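My spiral pass was a mess until I slowed everything down, so I'm putting my routine up for anyone starting touch rugby this September. Hold the ball with both hands, back hand near the rear point, and let the fingers roll under it as you swing across your hips. Finish with your hands pointing at the catcher!
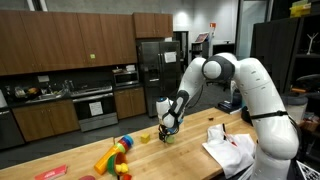 Stacking cups and a bowl on the butcher-block table.

Start 4 yards apart and do 60 passes off each side (yes, your weak side too, sorry). Once the wobble goes, take a step back and try it at a jog. I still drift forward when I'm tired, so I call out "flat" to myself before every throw.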